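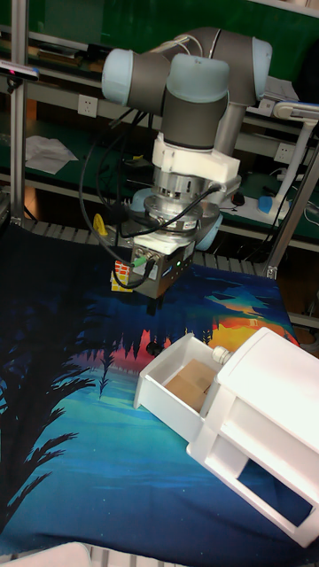
RULDALE, April 10, 2022

By Laurinda Abreu and Américo Brandão

116 shares | 2 comments

4. Printed Cloths as a Background for Small Objects

4.1 Materials

The table coverings discussed in this section are decorative fabrics of the kind sold for walls and beds. They were bought from the Rillier catalog and laid over the worktable without backing or pins. The cloth in Figure 1 carries a night landscape with dark palm fronds on the left, blue and teal water, and a warm band of sunset color against which pointed trees stand in silhouette. It was chosen because it combines very dark areas and very bright ones within a single piece of fabric, so that the same object may be easy to find in one place and difficult to find in another.

Figure 1. The sunset cloth in use, with the puzzle cube and the small yellow object near the back of the table.

No cloth was ironed before use. Folds and wrinkles were left as they fell, and they are treated here as part of the background. An early round of work at Arivham, carried out in December, used a pressed and stretched fabric, and the ratings collected there were higher than any we have obtained since. We do not combine the two sets. A stretched print behaves much like a poster, while a loose one throws small shadows of its own, and readers of the photographs often took a shadow for the edge of a thing.

4.2 Objects

Two objects are considered in detail. The first is a puzzle cube with colored stickers. Its red and yellow faces repeat colors found in the sunset band, and its white squares do not. The second is a small yellow object placed toward the back of the table, close to the gray rail. It has one main color and no pattern, and it takes up very little of the view.

The cube was expected to be the harder of the two over the bright part of the cloth. Its stickers break the outline into small squares, and several of those squares share a color with the print. Over the dark parts the expectation was reversed – a patterned object on a plain dark ground should be found almost at once.

4.3 Procedure

Photographs were rated by 243 readers using the Partanen scale, a short form on which each object is marked as found at once, found after a search, or missed. Readers received no list of objects in advance. They were asked only to write down the loose items resting on the cloth and to say where each one lay in relation to the print. Many used the landscape itself for this purpose, writing "by the palm" or "next to the water" where a grid reference might have been expected. 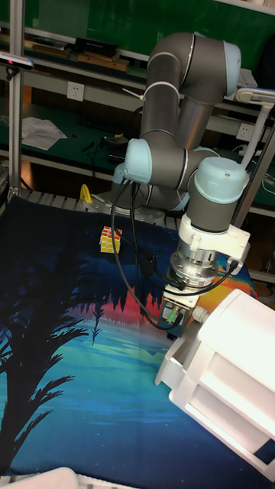

These written answers proved more useful than the scale. A reader who places the cube "by the palm" has read the cloth as a picture and the cube as something laid on top of it. A reader who leaves the cube out, but mentions a "bright patch," has probably taken the stickers as part of the print. Of the 243 sets of answers, 200 were complete enough to be coded in this way. The remainder named objects without giving any location and were set aside.

4.4 Results

Among the coded sets, 116 placed the cube correctly on first mention. White stickers were the feature most often named, followed by the sharp corners. Red was seldom mentioned, and orange hardly at all. The yellow object was missed more often than the cube, contrary to our expectation. Several readers who did find it assigned it to the furniture at the back of the table and so did not count it as a loose item.

Wrinkles had a clear effect only where the print was dark. On the brighter parts of the fabric, readers made no comment on folds of any size. In the deep navy and black areas a fold could be reported as a cord, a strip of tape or, in one case, a pencil.

4.5 Limits

All ratings were made from still photographs. A person standing at the table can lean or step to one side, and the print then separates from the things lying on it far more readily. The cloths also differ in sheen, a property we did not measure.

Comments

weft_and_warp: Did you wash the fabric first? New printed cloth holds its creases for a long time, and the folds might be softer after one cycle.

M. from Ruldale: I would like to see the same test with a striped cloth. My sewing table has one and I lose yellow pins on it every week.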